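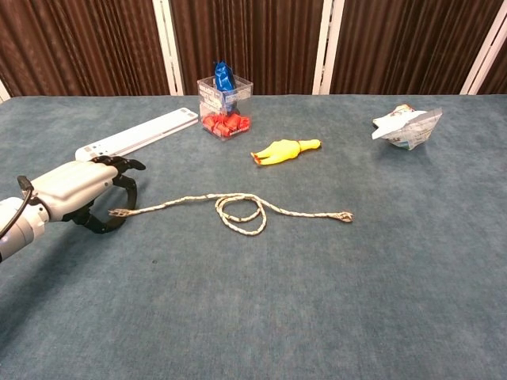 Psalms reading group: which version?

Efa Voyle has proposed the new Drurnach Psalter for our next round, and the publisher says it is "free of all tradition". I have my doubts. The sample runs to 90 pages with 19 psalms in it, and the notes lean on older church commentaries far more than the cover lets on. Psalm 23 reads well. Psalm 137 is flat, and two of the footnotes disagree with each other.

Eimear Noonan has a copy to lend – ask her before you spend any money. We choose in August, and I would still like to see the Hebrew printed alongside before I vote for it.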